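关于科瓦里暂停承认邻国学历一事的几点看法

2020年10月22日

分类:外交与教育

古洛拉外交部昨晚发表书面声明,要求科瓦里政府撤回暂停承认古洛拉中等及职业教育学历的决定,并恢复两国学生经斯蒂梅罗口岸通行的既有安排。声明由外交部发言人埃塞基耶尔·坎波斯(Ezequiel Campos)签发,全文不长,措辞较以往严厉。笔者在公文翻译岗位上工作多年,退下来以后仍保留着逐字阅读两国往来文书的习惯。现将个人的一些看法整理如下,供关心此事的读者参考。文中观点仅代表笔者本人,与曾经任职的单位无关。

一、事情的由来

科瓦里教育部于九月下发通知,宣布自本学年起暂停受理持古洛拉中等学校毕业证书及职业学校结业证书者的入学注册,已经注册的学生须在学期结束之前补交“等值证明”。通知没有说明等值证明由哪一个机构出具,也没有附上证明的格式。各高等院校的注册处接到通知后做法不一,有的学校照常收件,有的学校把材料原封退回,还有的学校要求学生签署一份“知悉书”,承诺如未能补齐材料则自行承担后果。

按照古洛拉方面公布的数字,受到影响的在读学生共2242人,其中多数就读于科瓦里首府的几所公立院校,另有一部分在斯蒂梅罗的阿胡贾学院(Ahuja)学习护理、测绘和农产品检验。阿胡贾学院设在口岸科瓦里一侧,当年由两国共同出资修建,学生宿舍设有400个床位,按协议应由两国学生平分。这所学院的地位在本次争议中十分特殊,后文还会谈到。

通知下发以后,两国教育主管部门先后举行了三轮磋商。前两轮由司局级官员出面,第三轮由科瓦里教育部副部长伊克尔·伊格莱西亚斯(Iker Iglesias)主持。三轮磋商都没有发表联合新闻稿。第三轮结束后的次日,科瓦里教育部在网站上刊登了一段简短的说明,称会谈“气氛坦率”,双方“就各自关切充分交换了意见”。熟悉此类文书的读者应当明白,“坦率”二字出现在说明里,一般意味着会上没有达成任何可以写下来的东西。

二、声明写了什么

古洛拉外交部的声明共分四段。第一段陈述事实,语气平稳,引用了科瓦里教育部通知的文号和标题。第二段援引两国《教育合作与学历互认议定书》的有关条款,指出任何一方如需中止承认对方学历,应当提前一个完整学年以外交照会通知对方,而科瓦里方面并未履行这一程序。第三段表示“深切失望”,并称这一决定“令曾为两国教育合作付出努力的各界人士感到惊讶”。第四段提出两项要求,一是撤回通知,二是在撤回之前保障已注册学生的就读权利不受影响。

笔者注意到,声明的原文在第四段使用的动词是“要求”,没有使用“敦促”或者“呼吁”。两国自签订议定书以来,古洛拉外交部在教育事务上公开使用“要求”一词,就笔者所知尚属首次。过去遇到类似分歧,例如数年前关于教材运输免税的争执,公开文件中出现的最重的词是“希望”。词语的变化有时出自起草人的个人习惯,也有时经过逐级斟酌。这一次声明由发言人本人签发,又在晚间公布,笔者倾向于认为属于后一种情形。

科瓦里方面截至本文写作时没有正式回应。伊格莱西亚斯副部长在一次预算听证会的间隙被记者问及此事,他答复说,学历审核属于“国内行政管理的技术性事项”,教育部将“按照既定步骤推进”。这句话回避了议定书的存在,也回避了程序问题,值得留意。

三、议定书的条文

网上讨论此事的文章不少,真正引用条文的却不多,有必要把相关内容摘出来。

议定书第二条规定,双方相互承认对方主管机关认可的中等教育毕业证书,持有者可以在与本国公民相同的学业条件下申请高等院校。第五条针对职业教育,规定互认范围以附件所列专业为限,附件由双方定期修订。第九条涉及中止与终止,其中第一款即古洛拉声明所引用的内容,第二款则规定,“在涉及公共秩序或公共卫生的紧急情况下”,一方可以不受通知期限约束,立即采取临时措施,但应当尽快说明理由。

问题的关键在第九条第二款。科瓦里教育部的通知里有一句话,称作出决定时“考虑了当前的特殊形势”。这句话没有提到公共卫生,也没有引用第九条,但是为日后援引该款留下了余地。今年各国因疫情采取的措施很多,口岸管控、线上授课、推迟开学都在情理之中,公众大体也能理解。然而学历是否等值与疫情之间有什么联系,通知没有给出任何解释。一名学生在古洛拉取得的毕业证书,其课程内容和考核标准并不会受到口岸开闭的影响。如果科瓦里方面打算援引紧急条款,就应当按照条款的要求说明理由,而不应当让一句含糊的措辞代行其事。

有读者在上一篇文章的留言中提出,议定书毕竟只是部门间的文件,没有经过议会批准,约束力有限。这一看法需要作些澄清。议定书是依据两国总的友好合作条约签订的,该条约经过双方议会批准,其中明确授权有关部门就教育事务订立实施文件。因此议定书的效力来自条约的授权,一方如果认为不再受其约束,应当通过第九条规定的途径退出。行政机关以内部通知的形式改变互认安排,在程序上站不住脚。

四、学生的处境

笔者在首府的一所院校做过几年兼职讲师,至今与几位旧日同事保持联系。据他们介绍,注册处目前最大的困难是没有标准可以执行。学生拿来的材料五花八门,有原毕业学校出具的课程说明,有公证处盖章的成绩单译文,也有古洛拉教育部门临时签发的证明信。工作人员收下以后不知道应当转交给谁,只能编上号码存放在柜子里,并给学生开一张收条。收条上写明“本凭据不代表材料已获认可”。

由于部分课程改在线上进行,许多古洛拉学生留在家中听课。线上听课本身没有障碍,账号却与注册状态挂钩。有学院的系统在通知下发后自动停用了一批账号,学生既不能进入课堂,也不能提交作业,联系教务处得到的答复是等待通知。教师当中有人自行把讲义用邮件发给学生,这样做固然出于好意,从管理上看并非长久之计,成绩如何登记、考试如何安排都没有着落。 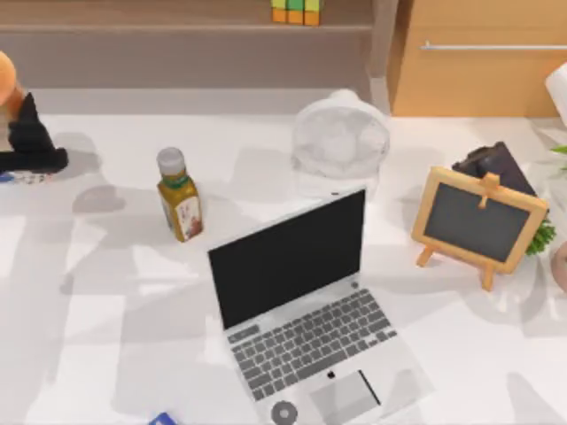 桌面上打开的笔记本电脑与一瓶饮料。

护理专业的情形更为紧迫。按照科瓦里的规定,护理学生在第三学年必须完成临床实习,实习名额由卫生部门统一分配,分配的前提是学籍有效。学籍处于待定状态的学生不能列入名单,错过本次分配就要再等一个学年。古洛拉边境各县的卫生所历来依赖阿胡贾学院的毕业生补充人手,一届学生推迟毕业,影响会传到县一级的诊室里。

笔者还想提到学费问题。科瓦里公立院校对互认协议国家的学生按本国标准收费,对其他外国学生另有一套收费办法,两者相差悬殊。如果学历不被承认,学生是否应当转按外国学生缴费,通知没有提及。已有家长向古洛拉驻科瓦里使馆询问此事,使馆的答复是“正在向有关方面核实”。这一答复无可指责,对家长却没有多少帮助。学期费用的缴纳期限不会因为核实而顺延,有的家庭已经在考虑先借款缴费,日后再申请退还差额。

五、阿胡贾学院的特殊地位

前文说到,阿胡贾学院由两国共同出资。学院理事会由两国各派代表组成,院长由双方轮流推荐,颁发的文凭上印有两国教育主管部门的印章。换言之,这所学院的入学资格历来由理事会自行审定,两国教育部只有备案的权力。科瓦里教育部的通知在适用范围一栏写的是“境内各类高等及职业院校”,从字面上看包括了阿胡贾学院,从学院章程上看又不应当包括。

理事会已就此致函科瓦里教育部请求说明,尚未收到答复。在等待期间,学院采取的办法是维持现状,所有学生照常上课,宿舍照常开放,新生注册材料暂存理事会秘书处。笔者认为这是一种稳妥的做法。学院不宜主动放弃章程赋予的权限,也不宜在两国政府交涉期间发表倾向性的意见。

令人担心的是经费。学院的年度预算由两国各承担一半,科瓦里一方的拨款须经教育部签字。假如交涉拖延到明年预算编制的时候,拨款就有可能成为谈判桌上的另一个题目。共同出资的机构平日里是合作的象征,关系紧张时又最容易受到牵连,这在其他地区也有先例。当年参与学院筹建的人员对此有所预见,曾在章程草案中写入设立储备金的条款,后来在定稿时被删去。笔者经手过该章程的译校,对删去的这一条印象颇深。原条文要求双方每年从拨款中提留一部分存入专门账户,在任何一方拨款延迟时用于支付教师薪金。删去的理由据说是财务制度不同,账户难以设置。

六、可能的走向

外界对科瓦里作出这一决定的动机有种种猜测。一种说法是,科瓦里本国的中学毕业生近年来对公立院校名额紧张多有不满,教育部希望借此腾出一部分名额。另一种说法认为,此事与两国正在进行的河流用水谈判有关,学历问题不过是其中的一枚筹码。笔者没有可靠的材料支持其中任何一种说法,不拟在此评论。分析公文的人应当先把文件上写明的东西看清楚,文件之外的事情留待有证据时再谈。

就程序而言,接下来有几条路可以走。科瓦里教育部可以发布补充通知,把“暂停”限定于尚未注册的新申请者,同时指定出具等值证明的机构,这样在读学生的问题可以先行解决。古洛拉方面也可以援引总条约中的协商条款,请求召开混合委员会会议。混合委员会按规定每两年举行例会,一方提出请求时可以召开特别会议,历史上只在修订关税附表时使用过一次。特别会议的好处在于有正式记录,双方在会上的表态日后可以查考;不足之处在于筹备时间较长,代表团名单和议程都要事先商定,恐怕赶不上本学期的期末。

还有一种可能,就是双方都不再公开表态,由院校一级自行变通,让学生继续读下去,等到形势缓和以后再补办手续。两国之间过去不少细小的分歧都是这样处理的,效果并不坏。但是这一次情况有所不同。通知已经公开,声明也已经公开,当事学生的人数写在了外交文件里,院校的注册人员在没有书面依据的情况下很难再作变通。要求基层人员承担这样的责任,也不公平。

笔者个人主张先从在读学生入手。新生的录取可以慢慢谈,课程等值的标准也可以慢慢谈,已经入学的人则是依照当时有效的规定进入学校的,其资格在入学时已经审核完毕。事后以新的要求否定原来的审核,与一般的行政原则相悖,科瓦里本国的行政程序法中也有不溯及既往的规定。坎波斯发言人的声明把两项要求分列,第二项专门针对已注册学生,这一处理是恰当的,给对方留出了先答复第二项的余地。如果科瓦里方面愿意回应,不妨从这里开始。

七、关于译文的一点说明

几位读者来信询问,为什么各家媒体对声明第三段的译法不同,有的译作“深切失望”,有的译作“极为遗憾”。原文所用的词在古洛拉官方文书里有固定的等级,低于“抗议”,高于“遗憾”。笔者过去所在的部门把它统一译为“深切失望”,本文沿用这一译法。译作“极为遗憾”的,大概是参照了通讯社的英文稿,英文稿在转译时用词偏轻。

另外,有媒体把“等值证明”译成“同等学力证书”,容易引起误解。同等学力证书是颁发给没有正式学历者的,等值证明则用来说明一份已有的外国学历相当于本国哪一级学历。两者的申请人和审核机构都不相同。学生在准备材料时如果看到前一种译法,请以通知原文为准,向就读院校的注册处书面询问,并保留对方的书面答复。

议定书全文及附件的旧译本,笔者手头存有一份,附件中的专业目录是修订之前的版本,与现行目录有出入,只可作为参考。需要的读者可以在留言中注明用途,笔者整理后一并发出。科瓦里教育部若有正式答复,将另文介绍。

上一篇:九月通知译文及注释
留言须经审核后显示,请勿在留言中填写学籍号码或证件号码。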